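The Basket by the Stairs
What one stubborn load of laundry taught me about folding on the floor
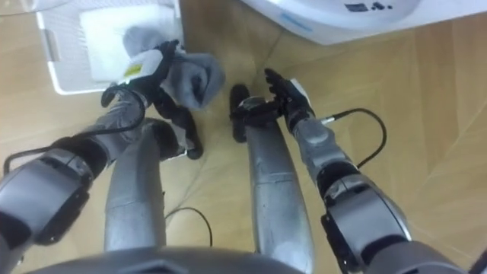

I have been folding laundry on the floor for most of my adult life, and for most of my adult life I've been a little embarrassed about it. My mother folded at a table. My grandmother folded at a table and ironed the dish towels (the dish towels!). I dump it all out on the floorboards, sit down with my legs stuck out in front of me, and get going.

So when this magazine asked me to write something about housework for the winter issue, I pitched table settings. My editor wrote back, "What about the laundry thing?" I should never have told her about the laundry thing.

Let me start with the basket, then, because the basket matters more than people think. I've owned wicker ones that snagged every sweater I loved, and a canvas one that slumped over like a tired dog whenever it was half full. What I use now is plain white plastic with slots in the sides. It isn't pretty. But air gets through it, you can hose it off in the yard, and it stands up on its own, so you can drop a folded thing in from where you're sitting without holding the rim with your foot. I bought mine in October at Hurkard, the housewares place behind the train station, where they had 30 of them stacked by the door and a clerk who looked truly surprised that I wanted only one.

The trick I'm proudest of came from Lieselotte Wiegand, who ran the linen room at a lake hotel called the Sterisach for years and now teaches a folding class in the old school gym. I took it last fall. I was expecting napkin swans! There were no swans. We folded sheets and pillowcases and bath mats for two hours straight, and my knees have never forgiven me.

Her rule is that the big flat piece goes in first. Fold it to the size of the basket bottom, not to some size you saw in a catalog, and lay it in so it fills the space. Everything after that has something level to sit on. I'd always started with the washcloths because they were easy, and then I'd put a sheet on top, and by the time I got upstairs the whole business had tipped over sideways.

"You are building a bed for the rest," she told me, and took my pile apart.

Her other rule is about crumpled things. If a cloth comes out of the dryer all bunched up, don't try to fold it from the bunch. Find one corner. Let the rest hang. Run your other hand along the edge until you get to the second corner, give it one good snap, and lay it flat on the floor before you do anything else. I used to smooth and tug and fold and smooth again, and I'd end up with a lumpy little package that popped open on the shelf. Gray jersey is the worst for this, by the way. It has no opinion about where its own edges are.

The floor really does help here. A table is fine for towels, but try a king-size sheet on one and half of it slides off the other side. A clean wood floor gives you all the room you want. Sweep first, though. I learned this with a black tablecloth and I'd rather not discuss it.

My neighbor Dirk Heitmann thinks I'm out of my mind. He has a folding table, a real one that comes down from the wall on a hinge, and he invited me over on 14th February to see it in action, with coffee. It's a lovely table. He did a stack of shirts on it that looked like a store display. Then he got to the fitted sheet, and I watched him look at the table, and look at the sheet, and carry it into the living room and spread it out on the rug. I drank my coffee and kept quiet, which took some doing.

As for when to do it, I'm a right-away person now. I used to let the clean stuff sit in the basket for days and pull out socks as I needed them, and I'd still do that if I could stand the wrinkles. These days I put on a record, sit down, and usually finish before I have to turn it over. Sheets go first, then towels, then the small stuff, and the socks get tossed in a corner until the end.

The basket lives at the bottom of the stairs until somebody going up takes it along. At our house it's been there since this morning, and I've walked past it twice.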